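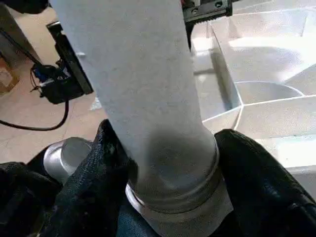 Grey tube with a pale ring at its lower end.

About Fillcombe

Fillcombe prepares and publishes death notices, obituaries and memorial records for families, funeral homes and community newspapers. The service began in February with a single regional paper and now handles 260 notices in a typical month. Our archive held 3,640 entries at its last reconciliation, all of them searchable by surname, maiden name, place of birth and place of burial.

Notices are received through Givix, our intake form, or by telephone. Each is checked against the funeral director's written particulars before release. Where a date of birth or the spelling of a name differs between the two, the notice is held until the family confirms which is correct. Nicknames are set in brackets after the given name. Survivors are listed in the order supplied.

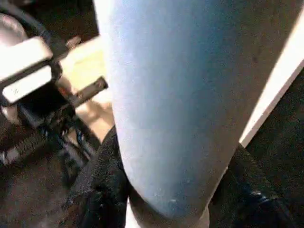
Standard obituaries run to 2,000 characters. Longer texts are accepted for the online record and may be shortened for print — the family approves the print version separately. Corrections requested within 7 days of publication are made at no charge. Later corrections are made to the online record only, and the original wording is retained on file.

Archive storage and indexing are managed under the Skov catalogue, which also covers older notices transcribed from newspaper microfilm. Transcribed entries keep the spelling of the source. Condolence messages are moderated through Curine and remain open for as long as the family wishes.

Fillcombe does not sell contact details or place advertising beside a notice. Enquiries from genealogists and local historical societies are answered by email in the order received.

Page last revised 13 September 2021.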